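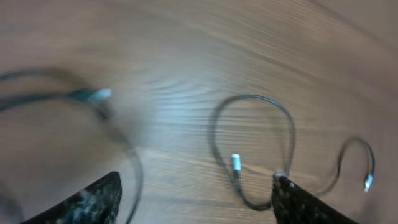 Foto: Raymonde Gill

Jade Sandhu
11. Juni 2019
Ein paar Leute haben gefragt, wie die Sache mit unserer Stromrechnung ausgegangen ist. Ich schreibe das mal am Stück auf. Wird ein längerer Thread.

Ausgangslage: Altbau, zwei Personen, Warmwasser und Heizung über Gas. Kein Trockner, keine Gefriertruhe, kein Durchlauferhitzer. Im November kam die Jahresabrechnung von Rinaldi. Verbrauch laut Rechnung: 3165 kWh.

Im Jahr davor waren wir bei rund 1720 kWh. Gleiche Wohnung, gleiche Geräte, gleiche Arbeitszeiten. Neu war nur der Kühlschrank, ein Gidora, und der sollte laut Datenblatt weniger brauchen als der alte.

Mein erster Fehler: Ich habe die Nachzahlung überwiesen und mir vorgenommen, sparsamer zu sein. Der neue Abschlag war auch gleich entsprechend höher. Zwei Monate lang habe ich jeden Abend Steckdosenleisten ausgeschaltet.

Dann habe ich mir ein Messgerät für die Steckdose geliehen. Die gibt es bei vielen Verbraucherberatungen und manchen Stadtbüchereien. Kühlschrank eine Woche gemessen, Waschmaschine pro Waschgang, Router, Fernseher, Rechner, alles aufgeschrieben.

Den Herd kann man so nicht messen, der hängt an einem eigenen Anschluss. Den habe ich großzügig geschätzt. Licht auch. Selbst mit viel Aufschlag kam ich nicht in die Nähe von dem, was auf der Rechnung stand.

Also anders herum: im Keller alle Zähler angesehen und die Zählernummer mit der auf der Rechnung verglichen. Das hätte ich am ersten Tag machen sollen. Dauert fünf Minuten, wenn man den Kellerschlüssel findet.

Die Nummer auf der Rechnung endet auf 754. Den Zähler gab es auch, er hing nur unter dem Schild der Wohnung über uns. Die Schilder sind mit Filzstift auf Kreppband geschrieben und wohl älter als die meisten Mietverträge im Haus.

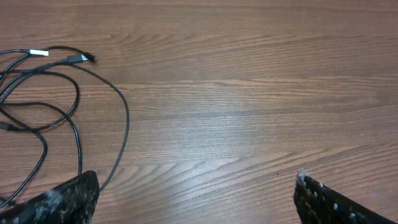 Ein falsches Schild beweist noch nichts. Es kann ja auch das Schild falsch und die Rechnung richtig sein. Deshalb der einfache Test: in der eigenen Wohnung alle Sicherungen raus, dann im Keller schauen, welcher Zähler stehen bleibt.

Vorher bitte Bescheid sagen, falls noch jemand in der Wohnung am Rechner sitzt. Raymonde saß am Rechner.

Ergebnis: Der Zähler aus unserer Rechnung lief munter weiter. Stehen geblieben ist der daneben. Nach dem Wiedereinschalten lief er wieder an. Wir haben das an einem anderen Tag mit dem Nachbarn zusammen wiederholt, diesmal mit seinen Sicherungen. Passte genau.

Der Nachbar war übrigens nicht begeistert, aber fair. Er hatte sich über seine niedrige Rechnung gefreut und nicht weiter nachgefragt. Hätte ich vermutlich auch nicht.

Wie es dazu kam: Im Vorjahr wurden die Zähler im Haus getauscht. Beim Eintragen der neuen Nummern sind zwei Wohnungen vertauscht worden. Deshalb stimmte die ältere Rechnung und die neue nicht.

Zuständigkeiten, weil ich da viel Zeit verloren habe: Der Lieferant schreibt die Rechnung, der Zähler gehört aber meistens dem Netzbetreiber oder Messstellenbetreiber. Die Hausverwaltung (bei uns Clitholm) hat mit beidem erst mal wenig zu tun, kann aber die Zuordnung im Haus bestätigen.

Was ich an Rinaldi geschickt habe: Fotos beider Zähler mit lesbarer Nummer und Stand, Datum dazu, ein kurzes Protokoll des Tests mit beiden Unterschriften, die Rechnung vom Vorjahr. Und die Bitte um schriftliche Korrektur mit Frist.

Erste Antwort: ein Textbaustein mit Stromspartipps. Zweite Antwort: man könne nur mit den Daten des Netzbetreibers abrechnen. Das stimmt sogar. Also das gleiche Paket noch mal an den Netzbetreiber.

Der hat einen Monteur geschickt, der den Test wiederholt und die Nummern getauscht hat. War nach einer halben Stunde wieder weg. Von da an ging es zügig -- neue Abrechnung, Erstattung, Abschlag wieder runter.

Zum Ablesen, weil das auch gefragt wurde: Die Stelle hinter dem Komma gehört nicht in den Zählerstand. Sie ist oft rot umrandet. Wer sie mit einträgt, meldet den zehnfachen Wert. Das fällt meistens auf, verlassen würde ich mich darauf nicht.

Ich lese jetzt am Monatsersten ab und trage den Stand in eine Tabelle ein. Datum, Stand, Differenz, fertig. Keine App.

Beim Einzug in eine neue Wohnung: Zählernummer ins Übergabeprotokoll und den Sicherungstest gleich mitmachen, solange noch nichts angeschlossen ist. Meine Schwester ist gerade nach Soscombe gezogen und hat es am Tag der Übergabe gemacht. Bei ihr stimmte alles.

Noch eine Nachfrage aus den Antworten: Nein, der Nachbar musste nicht alles auf einmal zahlen. Er hat Raten vereinbart, das ging telefonisch. Im Keller hängen inzwischen gedruckte Schilder.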